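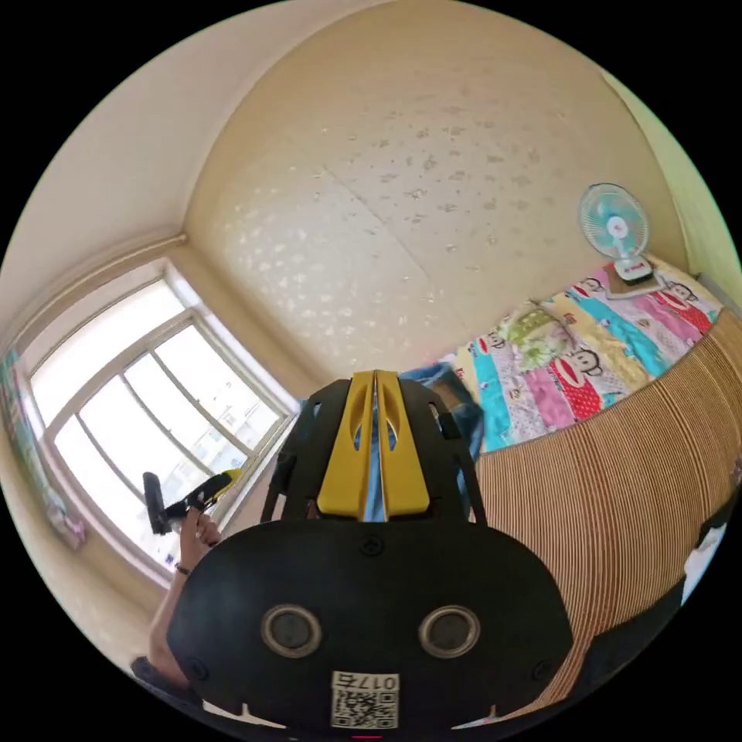
The Skaker 254 is a fabric steamer sold for clothes, curtains and light upholstery. I bought one in July and have used it since on cotton shirts, a pair of lined curtains and a wool coat. Blue fabric, like the piece showing between the yellow plates, is a fair thing to judge a steamer on, as water marks stand out on most mid-blue cottons for a few minutes after a pass. The Skaker left small marks when started from cold and none once it had been running for a minute.

Heating and output
The tank holds 200 ml. Rated power is 1,386 W, and my plug-in meter read slightly under that during warm-up, then cycled on and off as expected. There is no ready light. The handset clicks when the thermostat opens, and steam pressed out before the click carries droplets. A full tank does three shirts or one curtain panel. Tap water is allowed by the manual, but mine is hard and I changed to filtered water in the second week.

Results by material
Cotton poplin: good on the body, poor on collars and button bands. An iron is still needed for those.
Linen: two passes, with the cloth pulled tight by hand. Deep fold lines remain faintly visible.
Wool coat: very good. Creases across the back dropped out overnight on the hanger.
Polyester lining: use the low setting. The high setting caused slight puckering along one seam, which did not recover.

Handling
The weight sits well forward when the tank is full, and the wrist notices this on curtains above shoulder height. The flex is long enough for a standard door but not for a tall window – I used an extension lead. The trigger lock works. The filler cap does not always seat on the first turn, and a badly seated cap drips down the handle.

Compared with the Kuo
I previously owned the Kuo travel steamer, which is lighter and has a smaller tank. The Kuo spat less from cold but its output was too weak for linen. For packing I would still pick the Kuo. For use at home the Skaker is the better machine.

Maintenance
The manual asks for descaling every 1,000 minutes of use, though the unit has no counter. I have done it once, with citric acid. White flakes came out and the steam rate went back to normal. The soleplate wipes clean when cool.

Four out of five. A mark lost for the filler cap.

14 October 2022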